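The Green Ones

The spring Godent put the arms in, I had been on the sorting bench at Bristden for so long that my stool had my shape. I'm not bragging, it was a soft stool.

We did returns. Display stuff, mostly — painted blocks and stands and trays that shops use to prop up whatever they're selling, and then send back to us scuffed. You picked a thing up, turned it over, decided if it was good for another season, needed paint, or was finished. There were six of us on the bench and we talked all day long. I knew more about Bakos's divorce than his lawyer did.

Then one Wednesday in May a man from Suloteck came and asked if he could watch my hands.

"Just my hands?" I said.

"Mostly the left," he said, and wrote something down.

He watched for a whole shift. I got so self-conscious I dropped a tray on my foot. And he kept asking why. Why did you turn that one twice? Why did you hold it lower down? I had no idea why! I'd say it felt right, and he'd look at me like I was holding out on him.

The arms started the week after. They were slow, I'll give us that. We stood there with our coffee and cheered when one of them missed, which I'm a bit ashamed of now. By the end of the summer they weren't slow anymore and there were two of us left on the bench, me and Gyula Győri, and our job was to sit at a screen and look at whatever the arms weren't sure about. A block would come up, the arm would stop with it in its fingers, and you pressed keep, paint or scrap. Almost 2,000 a day went by without anybody asking us a thing. We got maybe 50.

Gyula took it harder than me. He'd been there longer and he missed the weight of things. He said that to me over lunch, very serious, with mustard on his chin. "I don't know what anything weighs anymore."

I missed the talking. You'd think two people could keep a conversation going, but you need a crowd for it, somebody to disagree from the far end of the bench. Me and Gyula agreed about everything by June.

So we started printing the stops. It was his idea. Any time the arm froze on something good, we'd print the screen and tape it up over the coffee machine and write a line under it, and the forklift guys would come in and argue about it. Keep or paint! It got loud in there. People came in on their breaks just to vote. The first one Gyula ever taped up is still there, curling at the corners, and the line under it is in his handwriting.

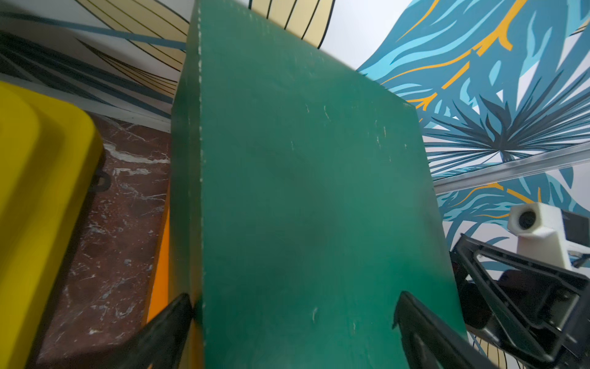 Green block, chips down the edge. Gyula says paint. The arm would like a second opinion.

I said keep, for the record. I said a shop would turn the chipped edge to the wall and nobody buying a lamp would ever care. Gyula said that was exactly the kind of attitude that got a person replaced, and then he heard himself, and we both laughed until the screen started beeping at us.

He pressed paint. I let him have it. Later on I walked down to the paint racks, past the yellow line where we weren't supposed to go, and found a green one and picked it up, just to see. Then I went back and told him it was heavier than it looked, and he wanted to know how much heavier, and that took us all the way to the end of the shift.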